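Dancers wanted - street & party crew, Grurnell

Lekota is looking for dancers for the summer season. Mostly locking, house and waacking but if you do something else and do it well get in touch anyway. Paid gigs, paid rehearsals (yes, really). Weddings, street festivals, a couple of shop openings, one big stage show at the end of July.

We need 7 people. Any gender, 18 or over. Solo dancers please, no ready made crews this time, sorry.

What we're after:
- at least two years dancing in front of people, battles count
- can pick up a routine in one evening
- happy to freestyle when the sound goes wrong
- own trainers, clean soles, we supply the rest of the outfit

Nice to have: a driving licence, some teaching, any acrobatics.

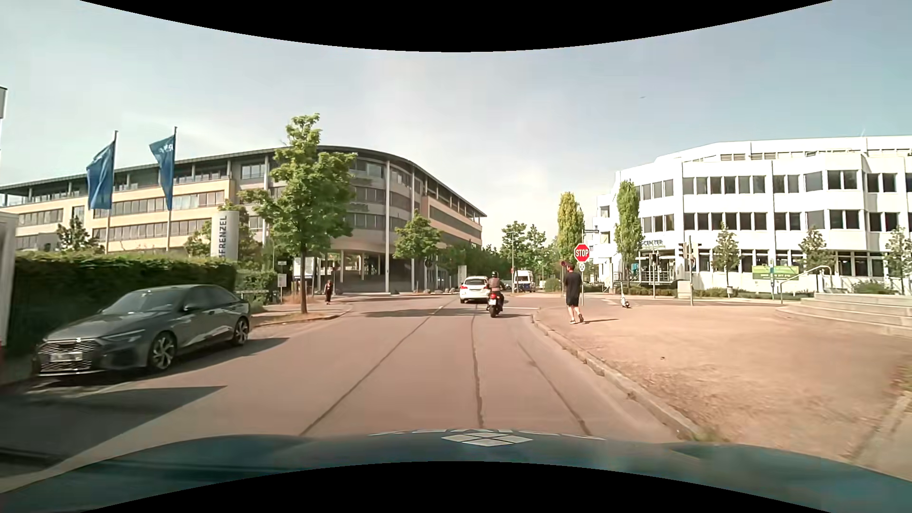
GRURNELL, 11/1/22

Auditions are at the Itevach studio, upstairs, side door. Bring water and a layer for the breaks. You'll learn a short routine with everyone, then a minute on your own to your own track. Track on a phone is fine, have it downloaded, signal up there is terrible.

Places capped at 50 so book first. No filming by friends please, we film it ourselves and will send you your bit if you ask.

Pay is per gig, same rate for everybody, travel on top. Rehearsals are evenings, twice a week from spring, paid by the hour. If you cant do evenings this won't work, please don't apply and hope.

Last year's street show pulled a crowd of 1000 and we'd like to do it bigger. New set is by Gevitz, funk and early electro, no backing dancers standing about at the back, everyone gets a solo.

To apply: email the Lekota office with name, age, styles, a link to one clip (under two minutes, unedited, just you) and any dates in July you can't do. Put DANCER 1672 in the subject line or it wil go in the wrong pile. No CVs needed.

Everyone who auditions gets a reply, yes or no.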